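Pedidos de orçamento para obras em casa - leia-me

Juntei neste conjunto 3765 pedidos de orçamento de pequenas obras: telhados, muros, pintura, canalização, um pouco de tudo. Vieram do formulário antigo da Trastus, e a Solange Furtado ajudou-me a tirar nomes, moradas e telefones (deu uma trabalheira!).

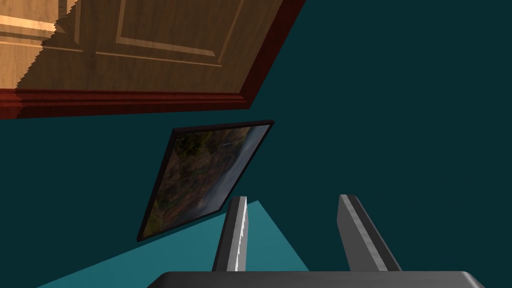
Cada linha tem o tipo de obra, o comentário do cliente, a zona e o prazo desejado. O comentário ficou tal como foi escrito, com gralhas e tudo - acho que é aí que está a graça. Há 65 linhas sem prazo, deixei o campo vazio.

As categorias são nove. O Cauã Peixoto reviu à mão cerca de 2000 pedidos e discordámos bastante em "reparação" e "remodelação", por isso tenham cuidado com essas duas.

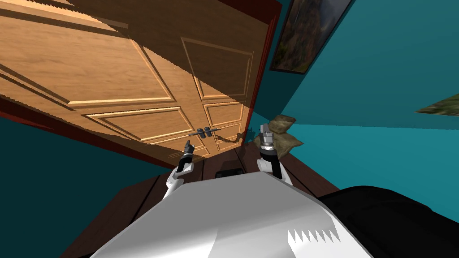
Os valores estão em euros e sem IVA, quando existem. Não usem isto para calcular preços de mercado, que muita gente escreve o primeiro número que lhe vem à cabeça!

Falta juntar os pedidos de dezembro e limpar os repetidos da zona de Ilside. Se apanharem erros, escrevam-me.

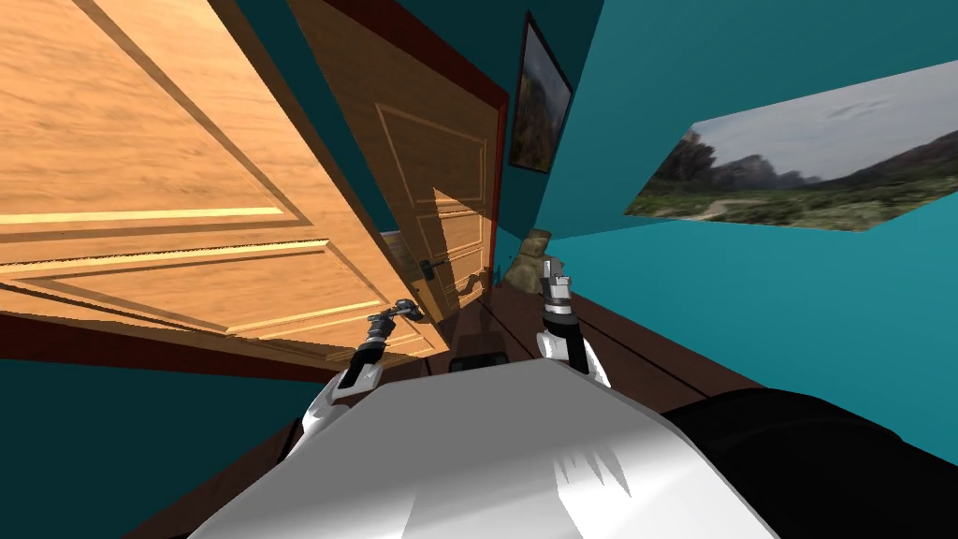 Portas de madeira e paredes azul-esverdeadas, imagem gerada por computador.

Última atualização: 16/04/2020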